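# Steamed buns go flat and soggy when I make a big batch, what am I doing wrong?

**Tahmineh Mazandarani**

Hello everyone, I hope it's all right to ask this in the baking section, as I couldn't find anywhere better for it. I've been making plain steamed buns since March, when my sister-in-law moved to Hollholm and left me most of her kitchen, including a big three-tier steamer that I had never dared to touch while it was hers. Small batches come out lovely. I do a few at a time for my own supper and they are white and smooth and puffy, and I feel terribly pleased with myself.

The trouble starts when I make them for other people. I've promised buns for the Turuvach Street lunch, and I did a trial run last weekend of 13, which is what my usual dough makes if I double it. The first lot were fine. The second lot had wrinkled tops, rather like a thumb that's been in the bath, and the third lot had flat, wet bottoms and tasted faintly of yeast, a bit like beer. Same dough, same flour, same pan of water underneath. I let them all rise together on the worktop under a tea towel and steamed them in turns.

My recipe is plain flour, 168 ml of warm milk (I know that's an odd figure, I worked it out from a recipe in cups), a spoonful of sugar, dried yeast and a drop of oil. I knead by hand until my arms complain. I line the tiers with cabbage leaves because that's how she did it, though I've seen people use baking paper and I do wonder about that too.

Is it the rising, the steaming, or the cabbage? I'd be so grateful for any help, even if it's to tell me to buy them from the shop. I have looked at the shop ones and they're very dear.

**Vastine**

Cabbage is fine but it holds water. Use baking paper. Also don't take the lid off, that's what makes them wrinkle. I use self raising flour and no yeast at all and mine are ready in no time, my kids can't tell the difference. Good luck with the lunch.

**Pejman Amini**

Hello Tahmineh, and well done for taking on the big steamer. My mother had one much like it and we children weren't allowed within a yard of it! I've made buns for school fairs and weddings and one very long christening, and I've had every fault you describe, sometimes all in the same afternoon, so please don't be disheartened.

I don't agree with Vastine about the self-raising flour, by the way. It makes a perfectly nice thing, closer to a dumpling or a scone, and if the family likes it then wonderful, but you'd lose the soft chewy pull you're getting from your small batches.

Let's take the beery ones first, as they're the easiest to explain. Your dough is going on rising the whole time the other buns are in the steamer. By the time the third lot goes in they've been sitting there far too long, they've used up all their puff, and when the heat hits them they sag. In a warm kitchen full of steam it happens faster than you'd think. What I do is shape the first lot and leave them on the worktop, then put the rest of the dough in the fridge, covered, and take it out in stages. Or shape the whole lot and put the later trays in the fridge straight away, before they've had any second rise. Bring the next tray out when the first one goes into the steamer. They'll come on slowly and be about ready when you want them.

To tell if one is ready, pick it up. A risen bun feels lighter in the hand than it looks, and if you press the side gently the dent comes back slowly. If it springs back at once, wait. If it doesn't come back at all, get it into the steamer quickly and hope for the best.

Now the wrinkles. Vastine is quite right about the lid, though I'd go a little further. Turn the heat off at the end and leave the lid alone for a good few minutes, then tip it open a crack, then take it off. I know it's agony when there are people waiting. I'd also keep the boil steady and on the gentle side, as a furious boil seems to give me blistered tops however careful I am afterwards. And top the water up from a hot kettle between lots, never from the cold tap, or you start the next batch in a lukewarm steamer.
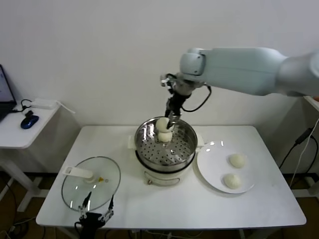 Wet bottoms are nearly always down to steam turning back to water with nowhere to drain. Cabbage leaves are lovely for flavour but they curl up at the edges and make little saucers, and then the bun sits in a puddle. Cut a small square of baking paper for each bun, only just bigger than its base, so that the rest of the tray is left clear. You want a tray like the steel one there, with its even pattern of round holes, and you want as many of those holes open as you can manage. Wrap the lid in a clean tea towel as well, tied up on top well away from the flame, and it'll catch the drips that would otherwise fall on your buns.

I'd use only 2 of your three tiers for the lunch. The top one on mine never gets quite the same heat, and I gave up on it years ago and keep napkins in it. Leave plenty of space between the buns too. They swell more than seems decent, and if they touch they tear when you part them.

As for the milk, there's nothing wrong with your odd figure, but do weigh your flour if you're still measuring that in cups, especially when doubling. I was once a good handful out and ended up with something you could have played bowls with.

Last of all, you can make them the day before. Let them cool completely, put them in a lidded box, and give them some 8 minutes over simmering water just before people sit down. They come back beautifully soft, and you can spend the morning doing your hair. Do let us know how you get on, and what you're putting with them. I'm fond of a sharp cucumber salad, but my wife says they want nothing except butter.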